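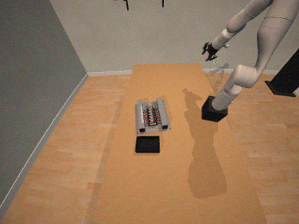 Gion Berchtold had 13 days to get his mother's house in Harkham ready for the buyers, and he spent the first of them looking for the deed to the orchard. He went through the desk, the hall closet and the cookie tins. By evening he was down to the room at the back, the one with the grey walls and the long table the color of baked clay. He sat on the floor next to it, on the pale planks, and leaned against the baseboard.

His mother had sold the orchard twice. She told him so in December, from the hospital bed, in the voice she used for grocery lists. The first buyer was a man from Sotum who paid 300 down and never came back. The second was her neighbor, Mösli, who paid in full and had been picking the apples for seven years.

"So it's Mösli's," Gion had said.

"Unless the other one turns up."

He turned up on the fourth day. He was old and wore a good coat, and he had the paper with him, folded in a plastic sleeve. Gion made coffee. The man asked how many trees were left.

"You'd have to ask Mösli."

They walked over together. Mösli was splitting wood and did not stop right away. When he had read the paper he went inside and came back with his own, and the two men held them side by side. The signature was the same on both – large, slanting, a little proud of itself.

"I was going to build out here," the man from Sotum said. "Then my wife got sick."

Mösli looked at the trees for a while. He said the ones by the road were the best keepers, and that there were crates in the shed if anyone wanted some for the drive home.

Gion carried two crates to the car. The man put the paper back in its sleeve and asked if he could come again in the fall.

"Come before the frost," Mösli said, and picked up the axe.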